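Section 4. Setting Up the Label Maker for the First Time

The Irkach prints on rolls of Lumbao label tape and nothing else. Other tape will fit in the slot. It will also come out blank, and then it will jam, usually in that order.

Before you start, charge the printer fully. The light on the side goes from red to green. If it blinks red and green together, the charging cable is only halfway in, so push harder than seems polite.

4.1 Loading the tape

1. Slide the latch on the back to the left and lift the cover.
2. Peel the sticker off the new roll. People skip this step and then call us.
3. Drop the roll in with the loose end coming off the bottom, toward the cutter.
4. Pull a thumb's length of tape through the slot.
5. Close the cover until it clicks. Two clicks is fine. No clicks means go back to step 3.

Caution: The cutter is sharp, and it can't tell tape from a fingertip. Keep your hands out of the slot while the printer is on.

4.2 Choosing a label size

Hold the Size key until the display shows S, M or L. Small suits jars and bottles. Medium is the one you will use for nearly everything. Large can be read from across a garage and makes a box of buttons look like a public warning.

Note: The printer remembers the last size you used, even if you would prefer to forget it. Check the display before printing a long batch.
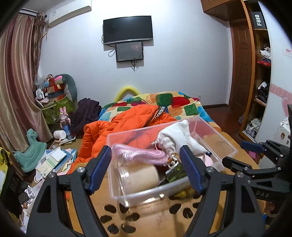
What do I write on a box that holds a bit of everything?

Pick the item you would be most annoyed to lose and put that first, then add "etc." The Irkach allows two lines per label, and "Misc." on its own will send you through every box you own by January.

4.3 Printing and sticking

1. Type your text. Each line holds up to 8 characters in Large, more in the smaller sizes.
2. Press Preview. Read it. Read it again if it contains the word "miscellaneous."
3. Press Print and wait for the motor to stop before you pull.
4. Wipe the surface with a dry cloth, peel the backing from the corner, and press the label down from the middle outward.

Caution: Lumbao tape sticks at once and forgives very little. Don't use it on wallpaper, painted wood you are fond of, or the printer itself.

One roll prints 600 medium labels. The memory keeps your last 549, oldest dropped first. To clear the lot, hold Size and Print together until the display says BYE.

If the display says E8 at any point, turn to Section 7.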